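Die Schublade der vergessenen Kabel

Bei Dulce Figueroa in Stolville hat die Sache mit einem Umzug angefangen. In drei Kartons lagen nur Kabel, und zu den meisten wusste sie kein Gerät mehr. Heute hilft sie anderen Familien beim Sortieren und verlangt dafür 50 Euro am Nachmittag. 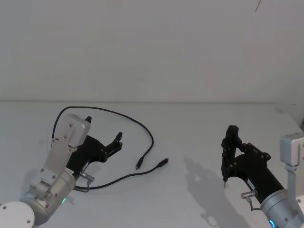
Aufwickeln kann man lernen, meint Figueroa. Zuerst braucht man einen freien Tisch, am besten hell, damit man jede Schlaufe gut sieht. Ein dünnes schwarzes Kabel, das locker gekringelt auf der weißen Platte liegt, soll man nicht um die Hand ziehen - man folgt lieber den Bögen, die es schon hat. Danach kommt ein Streifen Klettband herum und ein kleines Etikett daran.

Ihr Nachbar Evaristo Meléndez hat im Juli 24 Kabel auf diese Art geordnet. Weggeworfen hat er nur zwei, die anderen wohnen jetzt in einem Schuhkarton im Flur.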